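Search this book Enter a term Search

Chapter 2
Work Surfaces and the Objects Fixed to Them

Reading time: 36 minutes

2.1 Scope of the chapter

Chapter 1 treated the bench as a plain slab: flat, level, and loaded only by its own weight and the weight of whatever was set down on it. Few surfaces in daily use fit that model. Most carry blocks, stops, raised pads, or ledges that hold a part in position or keep it from sliding. In this chapter the word "feature" means any shape that stands above the base plane of a surface and is meant to stay there while work is done. A loose object resting on the surface is a load and is handled by the methods of Chapter 1.

The distinction matters for layout. A load can be moved when it is in the way. A feature takes up space for as long as the surface is in service, and it blocks reach from at least one side. A layout that looks generous on a plan drawing can be awkward in use if the features have been placed without regard to the hand or tool that must pass between them.

2.2 Terms

Base plane. The lowest continuous face of the surface on which work is done. Heights are measured from it.

Footprint. The area of the base plane covered by a feature. Rounded edges are included in the footprint out to the point where the curve meets the plane.

Relief. The height of a feature above the base plane. Low relief is less than the thickness of the part being handled; high relief is greater. The same block may be low relief for one job and high relief for another.

Approach. The path along which a hand or tool reaches a point on the surface. An approach is open if the path is clear over its full width and closed if a feature enters any part of it.

Shadow zone. The part of the base plane that cannot be reached along a given approach. The shadow zone belongs to the approach as well as to the feature. Change the approach and the zone moves.

2.3 Rectangular features

Rectangular blocks are the most common features because they are easy to cut, easy to align, and easy to measure from. A straight side gives a reference line. Two straight sides at a corner give a reference point, and a part pushed into that corner will come to rest in the same place each time.

Sharp edges have a cost. They chip, they mark softer parts, and they catch sleeves and cables. For this reason the edges of a block are often softened with a small radius. The radius should be applied to the top edges and to the vertical corners that face the user. The side that serves as a reference is left straight over its full working length. A large radius on a reference side shortens the usable line, and the error is easy to miss — the block still looks square from a normal standing position.

Color deserves a short note. A surface and its features are often finished in the same gray. This keeps glare down but makes low relief hard to judge by eye, particularly under a single overhead light. Where relief must be judged quickly, mark the top face of each feature or place a second light to one side.

2.4 The approach problem

A surface is normally drawn from directly above, and the user seldom sees it that way. From the position of the hand, the view is tilted, near objects hide far ones, and much of what fills the field of view is the tool itself. Plan drawings should therefore be checked from the working end of the approach before any feature is fixed in place.

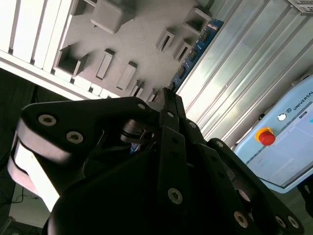 The check is carried out in two passes. In the first pass, hold the tool at its working angle over each target point and note which features are hidden from that position. In the second, move the tool along the full approach and note where clearance is least. The least clearance is often found partway along the path, where the widest part of the tool crosses a block, and a check made only at the target point will not find it.

Record both results on the plan. The Kivstead layout sheet, used in the exercises at the end of this chapter, has a column for each. Lubis and Govindasamy, whose bench survey is reprinted in the appendix as Table 3873, add a third column for the angle of the tool. The extra column is worth keeping when more than one person will use the surface.

2.5 Order of work

The remaining sections take up spacing, fastening, and wear, in that order. Spacing is treated first because it sets the limits within which the fasteners must fit. Readers who are working from the Manurung bench plans may go directly to Section 2.7 and return to Section 2.6 when the first set of blocks has been laid out.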